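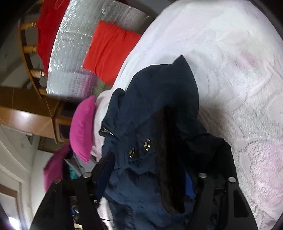 Shalini Nishad wrote: Mine did the same thing all winter, skipped stitches every time I went over a thick seam, and I'd check the needle before touching any of the tension settings. Which needle is in it?

Devendra Sachdeva wrote:
Thanks for jumping in so fast! It's a universal, size 14, the one that was in the machine when I bought it. Full details again in case they got buried.

Machine: Busetti mechanical, secondhand
Thread: Mittal all-purpose polyester, the 500 yard spool
Stitch: straight, length 3
Problem: skips on thick layers, plus a bird's nest underneath at the start of a seam
Already tried: rethreading the top, new bobbin, turning it off and on (I know, but I had to)

It sews two layers of cotton beautifully. The skipping starts when I get to four layers or anything with pile. I love this machine and I really want to keep it, so please don't tell me to buy a new one!

Shalini Nishad wrote:
No new machine needed, these things are tanks. Try in this order and change one thing at a time.

1. New needle. A jeans needle, size 16. Flat side to the back, pushed all the way up before you tighten the screw.
2. Rethread with the presser foot UP. If the foot is down the tension discs are closed and the thread rides on top of them. That alone will give you the nest.
3. Hold both thread tails behind the foot for the first few stitches.
4. Take the needle plate off and brush out the bobbin area.

Sew a test scrap after each one and write the result on the scrap with a marker. I have a whole shoebox of those and they're more use than the manual.

Devendra Sachdeva wrote:
Step 1: went to the fabric store in Dillville and got a pack of size 16 jeans needles. Four layers of canvas, far fewer skips. Two in a whole seam, where before it was every inch or so. So happy already.

Step 2: guilty. I have been threading with the foot down this entire time. Rethreaded with it up and the nest is gone. GONE. I did it over and over just to watch it work.

Step 3: yes, holding the tails now. Feels fussy but fine.

Step 4: you could have stuffed a pillow. There was a felt pad of gray lint packed under the feed dogs and half a broken needle tip lying in it. No idea how long that had been in there. Brushed it all out and picked up the tip with a magnet.

Still getting a skip right where the foot climbs onto the bulky part of a seam. Flat sections are perfect.

Shalini Nishad wrote:
Great progress! The last one is the foot tilting. When the front of it rides up onto the hump, the fabric bounces with the needle and the hook misses the loop. Fold a scrap to the same thickness as the seam and slide it under the back of the foot, so the foot sits level as it starts to climb. Go over the hump with the handwheel the first time so you can feel what it's doing.

For pile, lengthen the stitch to 3.5 and ease off the foot pressure if your model has the dial on top. Mine is under the little cap on the left.

Devendra Sachdeva wrote:
Found the cap! It had been painted over by somebody and I thought it was decoration. Pressure was cranked to maximum. Backed it off two turns, folded scrap under the heel of the foot, handwheel over the hump, and I have a clean row with no skips. Did another one with the motor at low speed. Also clean!

One more question while I have you. Do I oil it now that the lint is out? The Hemo app says every 8 hours of sewing, the sticker inside the door says every 35. I trust the sticker more but I don't want to wear anything out.

Shalini Nishad wrote:
Go by the sticker, it was written for your machine and Hemo uses one setting for everything. One drop on the hook race now, after all that cleaning, then run it unthreaded for a minute and sew on a rag until the rag stays clean. Sewing machine oil only. Kitchen oil goes gummy and you'll be back here in June.

Devendra Sachdeva wrote:
Oiled, ran it, sewed most of an old dish towel. It's so much quieter! I can hear the radio over it now. I've gone ahead and ordered the 1000 yard spool of Mittal in navy.

Status changed to Solved by Devendra Sachdeva.
Fix: size 16 jeans needle, thread with foot up, clean under the plate, lower foot pressure, level the foot at thick seams.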